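Wiring odds and ends

2025-09-07

I finally got to the box of wire that has been sitting in the hall closet since we moved to Brastthorpe. Sandro Negri gave it to me when he cleared out his shop, and I said I'd sort it by the end of summer. I missed that by a few days.

Most of it is thin hookup wire, and a lot of it came already twisted into pairs. I like twisted pair for the small jobs around the house, like the doorbell and the thermostat. It stays together when you pull it and it doesn't take up much space. Blue and white is what I reach for first, for no better reason than that I had a lot of it when I started.
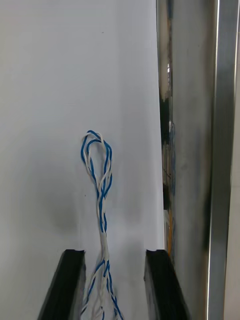
The rule I settled on is simple. Anything shorter than 12 inches goes in the scrap can. Anything longer gets doubled over into a loop and twisted back on itself, so it can hang on a hook. I used to coil everything flat in a drawer and it was a mess every time - I'd pull out one piece and get five.

It took me 3 evenings. I ended up with 46 pieces worth keeping, plus one full spool that I'm going to hand over to Everett Tillman in November when he starts on his garage. He wants a bell out there and a light over the bench, and there should be enough for both.

I still have the connectors to go through. They're in two coffee cans, mixed in with screws and some old fuses. I don't know what half of them fit. If a connector doesn't match anything I own, I'm going to toss it - I've moved those cans twice now and never opened either one.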